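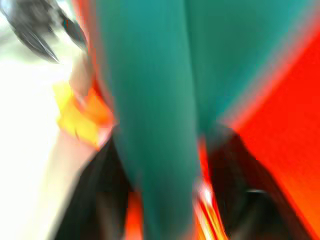

Gripper comparison, progress to Mon 16 November

To: Jayanthi Chacko
From: Zulkifli Pillai

We have now logged 39 picks across the two grippers, Nillevon and Zotwood. Zotwood is ahead by three. I would not buy on that.

My bigger doubt is the wrist camera. When the arm moves fast, colors smear together and edges go. Avance says a shorter exposure will fix it. They said the same in February, and I have yet to see it.

Still open: two repeat runs at lower speed, and a price from Pelupessy for another camera. Please hold the second payment until then.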